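From: Ferdinand Marti
To: teleop-learners list
Date: Aug 13, 2026
Subject: Re: [teleop-learners] Hand guiding vs remote for cloth?

Hi all,

Great question, and very good timing for me, as I've spent most of the winter on exactly this. Quoting the bit I'm answering:

> We're starting a cloth project with one arm and a parallel gripper and
> can't decide how to record the demonstrations. Option one is grabbing the
> arm and moving it by hand, option two is driving it remotely. Everything
> I've read is about blocks and mugs. Does anyone have experience with
> towels or clothing? How many demos before the policy did something
> sensible? And does it matter who does the demonstrating?

Short answer: we do both, for different parts of the job, and I'd happily argue for that with anyone. Long answer follows (sorry, it is long).

We call our towel project Javalik. The task we set ourselves is to take a single terry towel from any old heap, find a corner, lift, and lay it out ready for folding. It sounds like nothing! Then you try to teach it and find out how much your own fingers do without consulting you. Over the season we recorded 756 demonstrations and kept 700 of them. The ones we threw out were mostly mine, from the first couple of weeks.

The corner lift is the part I'd put most of your effort into. If the fingers close on one layer right at the corner, the towel opens out and you can see what you've got. If they close a bit further in, you pick up two layers and the whole thing comes up as a lump, and from there the rest of the demo teaches the robot very little. 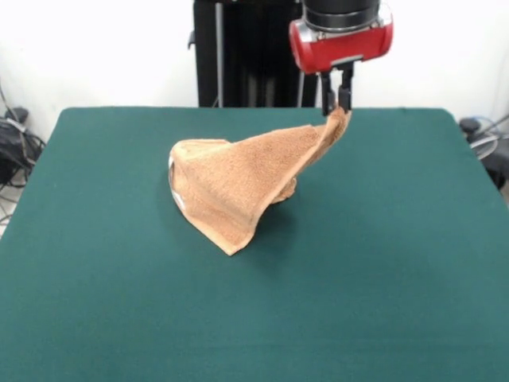 One corner up, the rest still bunched on the felt.

For that grasp I'm firmly in the hand guiding camp. With a hand on the arm you feel it when the tips touch the table, you ease off a touch, and the pinch comes out tidy. Our remote rig gives no force feedback at all, so the same pinch done remotely tends to come out either too high or pushed hard into the table. The felt forgives a bit of that. A bare benchtop would not.

The trouble with hand guiding is that your arm and shoulder end up in every camera view, and a policy trained on those pictures has learned from a world with a person in it. Our way around it is to record the path by hand, step back, replay the path with the towel put back as close as we can get it, and save the camera streams from the replay. For a rigid object this works beautifully. For a towel it works for the first few seconds and then the cloth has other ideas, so we only use it for the approach and the pinch.

Everything after the lift we do remotely — the carry, the swing, the lowering, the letting go. You want a human watching and correcting there, and you want the cameras to see only what they'll see at run time. Our software for this is Orkora, which is home grown and a bit rough around the edges, but it stamps arm and camera data against one clock, and that saved us more grief than any other single thing we did. If you build your own, start with the clock.

A few other things I wish I'd known:

Keep the speed honest. My early demos were painfully slow, with long pauses while I decided what to do, and the policy learned to pause as well. It would hover above the towel looking thoughtful. Decide on your grasp before you press record.

Vary the heap. For a while I was dropping the towel from the same height in the same spot and getting lovely success numbers that fell apart the moment somebody else set it down. We now start from 4 kinds of heap (dropped, twisted, half folded, pushed into a pile) and rotate through them.

Keep your recoveries. If a corner slips and you go back for it, don't delete that. Those runs are gold, provided the recovery is clean.

Look after the wrist view. A hovering gripper hides a fair bit of cloth from the overhead camera, and it's usually the bit you're about to grab. 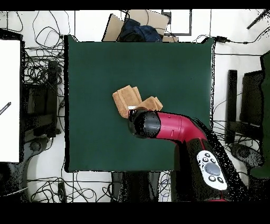 Ruchti disagrees with me on the whole scheme, and it's only fair to pass that on: her view is that splitting a task between two ways of teaching leaves a seam right where the cloth is hardest to model, and that she'd sooner have 13 patient sessions of pure remote driving than any amount of stitching. She also reckons an operator with enough practice learns to judge contact by eye, from the way the pile of the towel flattens.

I think she's right about the seam. We do see a small hesitation at the handover, and the best fix so far has been to overlap the two recordings so that both include the first part of the lift. I'm less convinced about judging contact by eye, but then she is a much better driver than I am.

On who should demonstrate: it matters heaps. Two people with different styles gave us a policy that dithered between them. Agree on which corner you go for when there's a choice, write it down, and stick to it. We settled on whichever corner is nearest the gripper.

As for how many, we saw something sensible at almost 13 per cent of the final set, if by sensible you mean it went to the towel and closed its fingers on it. Reliable corner grasps came a lot later, and I wouldn't read too much into our numbers for a different cloth. Terry is thick and easy to grip. We tried a thin cotton tea towel in July and it was a very humbling afternoon.

I'm writing up the replay procedure under the name Gruleck, with our heap recipes and the overlap trick, and I'll post it to the list when it's readable. If you've got a particular arm in mind, tell us which one, as some are much nicer to push about by hand than others. And please post your first results even if they're awful, I'd love to see them!

Cheers,
Ferdinand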